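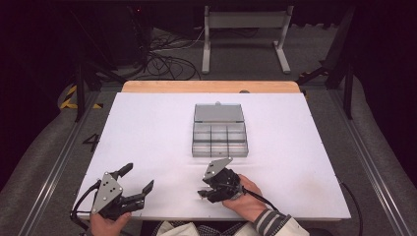 Walesthorpe Otter and Water Vole Survey
Progress report to the Dretton Fund, second period

1. Work done

Field survey of the River Liew continued from January, when water levels fell enough for safe bank access. The catchment is divided into 100 stretches of equal length. Each is walked once in winter for otter spraint and prints, and once in late spring for water vole latrines, burrows and feeding remains. All winter walks are complete except for nine stretches below Pakport, where the landowner's consent arrived after the ground had flooded again.

2. Results to date

The team logged 712 field signs. Of these, 385 were otter spraint, mostly under bridges and at the mouths of side streams. The rest were prints, slides and feeding remains, including some mink. Mink signs are heaviest on the lower river and overlap with the last known water vole colonies there.

Spraint samples are stored frozen at Walesthorpe. Syafiqah Sumampouw has begun sorting fish bones and scales from the first batch. Eel remains are present in samples from the upper river – a point of interest, as the weir at Pakport was thought to block passage.

3. Changes to plan

The second round of mink raft checks has been moved back by one month. Rafts lost in high water were replaced from the existing equipment budget. No extra money is requested.

4. Next period

Spring vole walks on all stretches, upstream first. The missed winter stretches will be walked at the same time and reported separately, as the results can't be compared directly with the rest. Diet tables to follow once sorting is finished.

Ikhsan Subramaniam
Survey lead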